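비뚤어진 컵에 더 얹은 값, 누가 내나

2025년 6월 18일

생활용품 업체 부보도라(Vuvodora)가 새 도자기 컵 시리즈 ‘칼론(Calon)’을 내놓았다. 회사는 보도자료에서 “손이 기억하는 컵”이라는 표현을 네 번 썼다. 정작 용량은 한 줄, 217밀리리터라고만 적혀 있었고 가마와 유약에 대한 설명은 없었다.

칼론은 둥근 컵이 대부분인 이 회사 제품군에서 드물게 모서리를 둥글린 네모꼴이다. 크림색에 가까운 옅은 상아색 유약을 입혔고, 몸통에는 세로로 얕게 눌린 자국이 있다. 벽면도 반듯하지 않고 조금씩 울퉁불퉁하다. 회사는 이를 ‘의도된 불균일’이라고 부른다. 의도했다면 컵마다 자국이 달라야 할 텐데, 한정 수량 986개가 각각 손으로 빚은 것인지 같은 틀에서 나온 것인지 묻자 홍보 담당자는 “두 방식의 장점을 모두 살렸다”고 답했다. 답이 되지 않는다. 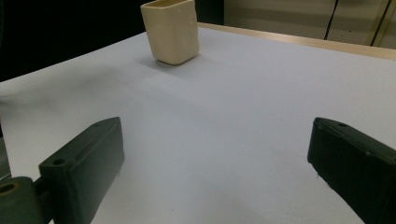 두툼한 입술 부분을 두고도 말이 갈린다. 회사는 두꺼운 테두리가 음료의 온기를 오래 붙잡아 준다고 주장하지만, 비교 시험 자료를 요청했을 때 받은 것은 설문 결과였다. 응답자 152명에게 컵을 쥐었을 때의 느낌을 물은 것으로, 온도를 잰 항목은 없었다. 느낌을 묻는 설문으로 보온 성능을 말하는 것은 무리다.

생활 도자기를 오래 다뤄 온 소매상 마즈디 마잘리(Majdi Majali) 씨의 반응도 뜨뜻미지근했다. 그는 “네모난 컵은 진열해 두면 눈에 띄지만 마실 때는 결국 모서리를 찾아 돌려 쥐게 된다”며 “벽이 고르지 않은 것은 상관없는데, 그걸 이유로 값을 올려 받는 건 다른 얘기”라고 말했다. 그의 가게는 지난 1월 로 프레스티(Lo Presti)의 비슷한 상아색 컵을 들여놓았다가 절반을 할인해 처분했다고 한다.

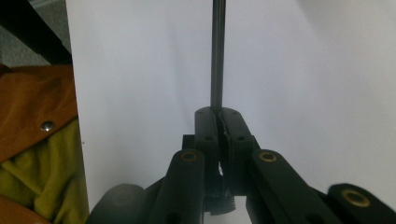
가격은 아직 공개되지 않았다. 부보도라는 기존 컵보다 “합리적인 수준에서 높게” 책정하겠다고만 밝혔다. 경쟁사 불레로(Vullero)가 비슷한 크기의 컵을 네 개 묶음으로 파는 것과 달리 칼론은 낱개로만 판매한다. 식구 수대로 사려는 사람에게는 반가운 소식이 아니다.

세척 문제도 남는다. 안쪽 모서리가 좁게 꺾이는 컵은 찻물 때가 끼기 쉬운데, 회사는 식기세척기 사용이 가능하다고만 할 뿐 몇 회까지 시험했는지는 밝히지 않았다. 테두리의 이 빠짐에 대한 교환 기준도 “내부 검토 중”이라는 답이 돌아왔다. 불균일이 의도라면 어디까지가 의도이고 어디부터 불량인지부터 정해 두어야 하지 않을까.

예약은 부보도라 온라인몰에서 받으며, 교환 기준은 발송 전에 공지하겠다고 회사는 밝혔다.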